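Saturday, March 16, 2019

# Progress on the picking bench at Haralley

The picking bench has now been in regular use in the Haralley workshop for 7 weeks, and it seems proper to set down where the work stands. Readers who followed the January entries will recall that the arm had been mounted but could not yet be trusted near anything breakable. That position has improved.

## The table and the bin

The table was the first matter to be settled. Our original one moved whenever the arm slowed sharply, and Steinar Gunnlaugsson proposed that we replace it before writing any further code. He was right, and I should record that I argued against him for most of an evening. The replacement came from Brorkholm, second-hand, and cost less than the delivery.

The bin gave more trouble. It slid when the fingers pressed against a wall, and every slide spoiled the calibration. We tried rubber matting, then double-sided tape, and finally clamps, which have held. Sólveig Kárason has asked that members do not borrow them for gluing work, and I repeat that request here.

## Cabling

The cables took two full weekends. A run that is too short pulls at the wrist when the arm turns, and one that is too long finds its way under the fingers. We settled on wide loops along the arm, with tape on the tabletop for the lines that lead away from it. It is not handsome. Dalia El Sherbiny has drawn up a neater route with proper guides, and we shall fit it once the parts from Plorner arrive.

## Trials with household objects

Until last month we practised on wooden blocks, and the results flattered us. The bench now works with ordinary things brought from members' homes. The rules for choosing them are short:

- nothing sharp, and nothing made of glass;
- nothing heavier than 300 grams;
- nothing that its owner would be sorry to lose.

The objects are tipped in together and left as they fall. Sutrisno Pelupessy keeps the log, which stood at 3,850 attempts when I last consulted it. He notes the object, the approach angle and the outcome, and he does not accept "nearly" as an outcome.

A brush, a bottle and a toy fish make a fair test of the fingers, as each asks for a different grip.
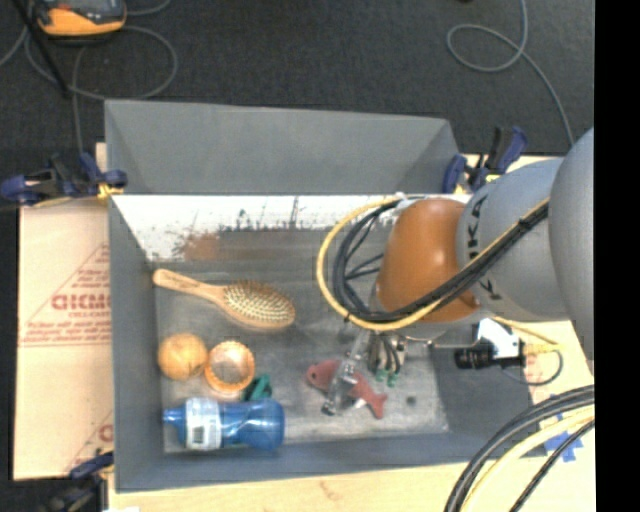
## Work still to be done

The following items remain open:

1. Fit the new cable guides and remove the tape.
2. Replace the bin floor lining, for which Þrastardóttir has quoted 46 euros.
3. Rewrite the routine that chooses between two objects lying close together. At present it hesitates, and then often selects neither.
4. Print the stop procedure in larger type and fix it to the wall by the door.

Members wishing to add objects to the trials should leave them on the shelf beneath the log, marked with their name.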